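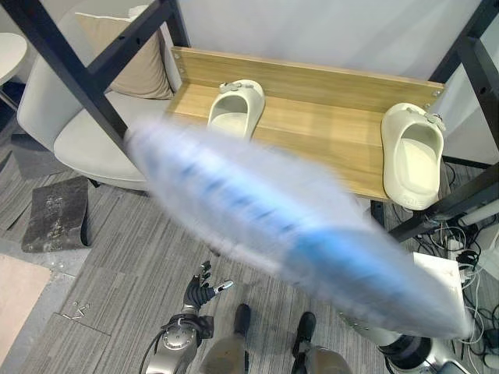
Getting film sound right in an ordinary living room

Most complaints about mumbled dialogue at home come down to settings and placement. Work through the points below in order, and play the same two-minute stretch of a film after each change. Pick a passage with quiet speech followed by something loud.

Check the output format first. A player or streaming box set to send surround sound to a two-speaker television leaves the television to fold the channels together, and some sets do this badly. Speech is normally carried by the centre channel, so it suffers most. Set the player to stereo or PCM and listen again.

Turn off the picture-matched sound modes. "Cinema" often widens the stereo image at the expense of the voices. "Standard" or "Speech" is usually the better starting point.

Night mode, also sold as dynamic range compression, brings the loud and quiet parts closer together. It is worth using after the children are in bed. Leave it off for music films, where it flattens the drums.

Soundbars should sit level with the front edge of the cabinet. Set back by 28 cm, as ours was until December, the bar fires into the cabinet top and the reflection muddies consonants. Keep it clear of the bottom of the screen too, or it may block the remote sensor.

If you have a separate centre speaker below the screen, tilt it towards ear height. A pair of rubber door wedges will do. Mekdes Gebru uses folded felt, which also stops the cabinet buzzing.

Lip sync: find a shot of a door closing or a hand clap. If the sound arrives early, add audio delay in small steps. If it arrives late, the television is probably processing the picture less than the amplifier is processing the sound - set any delay to zero and switch off the amplifier's extra effects.

Bare walls and hard floors cause more trouble than cheap speakers. A thick rug between the sofa and the screen helps, as do lined curtains. Egg boxes do nothing useful.

Hum through the speakers usually means an earth loop. Unplug the aerial lead with the sound on. If the hum stops, fit an aerial isolator. Never remove the earth from a mains plug.

Discs: wipe from the centre outwards with a dry microfibre cloth, never in circles. For fingermarks, use a little water with one drop of washing-up liquid, then dry fully before playing.

Last updated Apr 6, 2021 by Nahom Tilahun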